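Asunto: Re: Oferta del kit de pinzas manuales de Clellen: ¿lo pedimos en grupo?
Lista: manipulacion-domestica
Fecha: 20 de marzo de 2025

El mensaje anterior decía:

> Hola a todos:
>
> Reenvío la oferta que me ha llegado de Clellen para el kit Meka. Son dos pinzas de mano con cámara, almohadillas de repuesto, la estación de carga y un año del servicio de revisión de grabaciones. 1.334 euros por kit si juntamos cinco pedidos antes de julio. Según el folleto, cualquiera que sepa ordenar una habitación puede grabar demostraciones aprovechables desde el primer día, sin brazo robótico y sin calibrar nada. A mí me parece una ganga comparado con lo que pagamos por horas de teleoperación. ¿Quién se apunta?

Yo no me apunto, al menos con estas condiciones, y explico por qué antes de que alguien mande la transferencia.

Lo de "cualquiera que sepa ordenar una habitación" ya lo leímos palabra por palabra en el folleto de Banumden, y acabamos con un disco lleno de episodios que no entrenaban nada. Llevo unas semanas con un kit de prueba y le he dado la tarea más tonta que se me ocurrió: recoger envoltorios y envases de encima de una cama y echarlos a la papelera. Con un cartón de leche pequeño, de los de 125 mL, las almohadillas agarran bien por los bordes de abajo. Eso se lo reconozco.
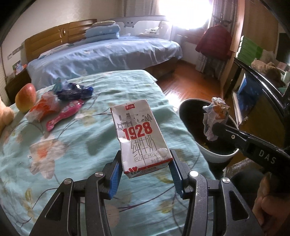 Lo que no me convence es todo lo que viene detrás. El folleto habla de "agarre universal" y no da ni una cifra para materiales finos, que es justo lo que abunda en una casa: plásticos arrugados, papel de caramelo, bolsas. Pedí los datos y me contestaron con un vídeo de tazas. Tazas, otra vez. De 181 episodios que subí al servicio de revisión me devolvieron 118 como válidos, y de los rechazados ninguno traía más motivo que "trayectoria no conforme". No sé si fue la luz de la ventana, que en una habitación normal quema media imagen, o si moví la muñeca demasiado deprisa, o si su filtro descarta todo lo que no se parece a una mesa de laboratorio. Si pago por una revisión quiero saber qué corregir.

Luego está la forma de trabajar con dos pinzas. En la mesa de demostración de Clellen una mano coge y la otra espera muy formal a un lado. Al borde de una papelera redonda hay que decidir quién entra primero, a qué altura se abre y cómo se retira la mano sin volver a enganchar lo que acaba de soltar. El manual dedica a esto un párrafo y medio, y el medio es sobre la garantía. También cansa más de lo que parece: a la segunda tanda ya iba bajando el codo, y supongo que eso se nota en los datos aunque el revisor automático no diga nada.

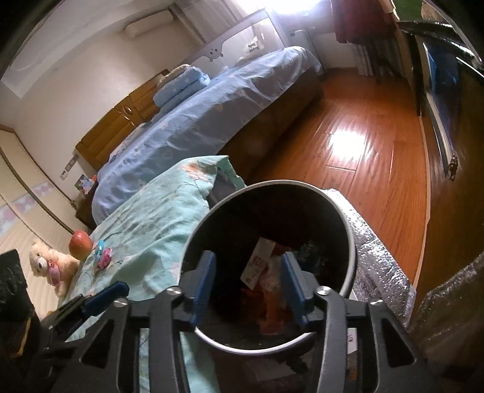
¿Se pueden usar las grabaciones con un brazo que no sea de Clellen?

En teoría los archivos se exportan en formato abierto, pero el perfil de la pinza va aparte y solo lo entregan con la suscripción en vigor; cuando se acaba el año te quedas con los vídeos y con unas trayectorias que tendrás que reajustar tú a tu propia herramienta.

Lo pregunté por escrito dos veces y esa es la respuesta resumida. La larga ocupa una página y dice lo mismo con más adjetivos.

Del precio: los 1.334 euros no incluyen el segundo juego de almohadillas ni el envío de vuelta si hay avería. La gente de Mwaipopo, que compró el modelo anterior, tuvo que mandar una pinza a reparar y estuvo parada casi un mes con la otra en un cajón, porque el software no les dejaba abrir una sesión de dos manos con una sola. Puede que lo hayan arreglado. En las notas de versión no lo he encontrado.

Mi propuesta es pedirles tres cosas antes de hablar de cantidades: los motivos de rechazo episodio por episodio, el perfil de la pinza sin caducidad y una prueba con envoltorios finos hecha en una vivienda. Si dicen que sí a las dos primeras, me lo vuelvo a pensar. Mientras tanto sigo con el kit prestado hasta que me lo reclamen, y si alguien quiere los episodios rechazados para mirarlos con calma, que me escriba fuera de la lista porque pesan bastante.

Un saludo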